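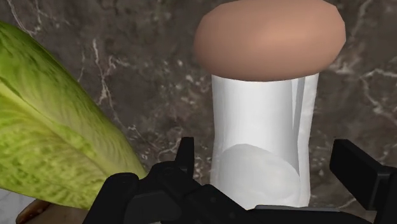 Lulta: A Practice Kitchen for a Robot Arm
Project report by Thaddäus Auer
Built at home and at the Pisharody shared workshop, Zirau

Where the idea came from

I started this project wanting to build a robot that could clear a kitchen counter, and I ended it with a kitchen counter that exists only on a computer, and I am very fond of it. The plan I handed in at the beginning of the term had a real arm bolted to a real bench. My advisor read it, was kind about it, and asked what I was going to practice on while I was saving up for the arm. I had no good answer that afternoon. By the end of the week I had decided that the practice space would be the project, and that is how Lulta got going.

Lulta is a simulated kitchen with one robot arm in it. The arm can be steered by hand, using a controller I put together at the workshop, or it can follow a set of saved moves. The objects on the counter can be swapped and shuffled between runs. What I wanted to find out was quite modest: could a person with ordinary patience and a secondhand computer build a place where picking things up is hard in the same ways it is hard on a real table? I think the answer is partly yes, and I'll try to be fair about the "partly."

Working between two places

Most of the programming happened at my desk at home, in the evenings, with the fan in the computer roaring away. The physical side happened at Pisharody, the shared workshop in the old creamery building, where I rented a shelf and half a bench from November on. I can't say enough good things about that place. People there build canoes and repair accordions, and they were all perfectly willing to stop and ask what on earth I was doing with a joystick and a drawer pull. (The drawer pull is the grip lever on my controller. It cost me nothing and it has the best feel of anything I tried.)

The controller is a plywood box with two small joysticks, a sliding knob for height, and the lever that closes the gripper. The first one I made was too tall, and my wrists ached after a single session. The second was low enough but I had put the lever on the left, and I am right-handed, and for some reason it took me days to admit that this was the trouble. The third one is the one I still use. I sanded the front edge round where the heels of my hands rest, and after that I could sit with it for a whole evening.

Between the controller and the simulation sits a little program I call Zikbridge. It reads the joysticks, smooths the numbers a bit, and passes them along as motions for the arm. I wrote it three times over. The early version sent every tiny tremble of my hands straight through, so the gripper shivered like a cold dog. Then I smoothed it too much, and the arm kept drifting after I let go, and I knocked things over constantly. The present version smooths strongly when the stick is near its center and hardly at all when it is pushed far over, and that has been comfortable enough that visitors pick it up without much coaching.

Setting up the kitchen

I spent longer on the counter than I had budgeted for, and I enjoyed every bit of it. It is dark brown marble with pale veins running through it. I chose it for its looks, and then had to live with the choice, as I'll describe below. The wall behind is gray and a little mottled. The counter has a nearer part and a farther part, and the arm's base stands off to the right-hand side when you look at the room from the main view.

For the objects I used ready-made models wherever I could find them, and I tried to pick shapes that would argue with each other. Round fruit is a good opponent because it wants to roll. A loaf of bread is long and forgiving. A knife lies so flat that the fingers have hardly any room to get around it. Leaves are the worst of all, being thin and curved and never quite where they look to be, and I could write a separate report about lettuce alone.

Every model has two shapes: the one you see, and a simpler hidden one that the simulation uses to decide what touches what. I didn't appreciate this properly at first. My early bowls had a hidden shape that was filled in solid, as if somebody had poured plaster in them, so a finger could never go inside the rim. I would line the gripper up beautifully, lower it, and it would stop in midair over nothing. I rebuilt the hidden shapes for the hollow things one at a time. It was slow work and I would do it first if I were starting over.

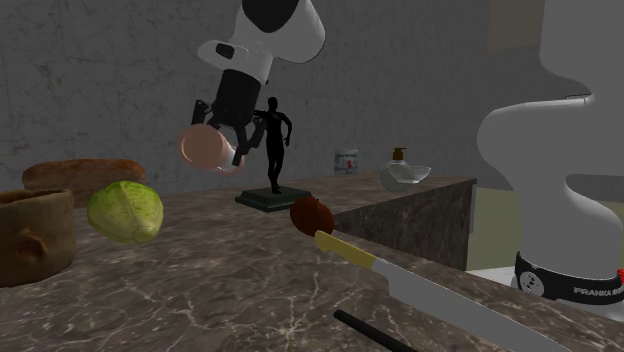 The statue was a late addition, and I'll defend it. Kitchens in real houses have things in them that don't belong to cooking, and I wanted at least one tall, awkward neighbor that the arm had to be careful around. A running figure with its arms out is just about the rudest shape you can reach past. Before I added it, I had gotten into the habit of swinging the gripper low and sideways across the counter, which is quick and lazy. With the runner standing in the middle I had to learn to lift first and travel second, and my driving improved everywhere else too.

Two ways of looking

I steer with two views open. One takes in the room, with the counter and the arm together, and the other looks out from right by the gripper, so that the fingers are always at the bottom of the picture and whatever I'm reaching for looms up over them. I had expected to use the wide view nearly all the time. In practice I use it for the first half of a reach and then my eyes move over to the close one and stay there.

The close view has its own troubles. A mushroom seen from that near is mostly stem and overhang, and it is surprisingly easy to lose track of which way is down. The marble doesn't help, either! With a plain background I could judge distance by the edges of things, but with veins wandering off in every direction behind the object, my eye kept getting pulled to the wrong line. I thought about swapping the marble for something plain and decided against it. Real counters are busy. I did make the lighting a little more even, which helped some.

The tests

Once the room had settled down I made a list of 13 pick-up tasks and worked through it over and over, by hand, at the same level of care each time. A task counted as done if the object was lifted clear of the counter, held for 5 seconds, and set down again without toppling anything nearby. Over the whole term I recorded up to 2000 attempts, though the early ones were made with the old Zikbridge and I have left them out of my conclusions.

The big, solid, roundish foods went well once I learned to come straight down on them. Anything with a stem did best when I took it by the stem, from the side, with the fingers kept low. The flat things were a struggle the whole way through, and the knife in particular I never got good at. I could pinch the handle if it happened to lie at a kind angle, and when it didn't I mostly pushed it around the counter. There were 6 tasks I would call dependable by the end, meaning that I'd be willing to do them with my advisor standing behind me.

I also tried playing back my own saved moves with the objects shifted slightly from where they had been. I won't dwell on it. A saved move has no idea that the fruit is now a thumb's width to the left, and it closes very confidently on air. I had read that this would happen, and it was still useful to watch it happen and to see how small a shift was enough to spoil things.

What doesn't work yet

Nothing in Lulta is soft. The lettuce leaf behaves like a curved piece of tile, and it will balance on a fingertip in a way that no lettuce ever has. Bread doesn't squash. Friction is one number per object, which I set by guessing and then nudging until it felt believable, and I'm aware that "felt believable" is not a measurement. On a real counter the same mushroom would bruise, or slip, or leave its cap behind, and my simulation knows nothing of that.

There is also a fault I haven't tracked down, where an object held very tightly will sometimes jitter and then shoot off across the room. It happens most with small glossy shapes. Loosening the grip makes it rarer. I suspect the hidden shapes are overlapping with the fingers and being thrown apart, and the next thing I plan to do is log the grip force on every step and catch one in the act.

After that I'd like to give the controller some kind of buzz when the fingers touch something, and there's a fellow at the workshop with a box of old pager motors who has promised to let me rummage through it. The plywood box has just enough room left for one, in the corner behind the slider.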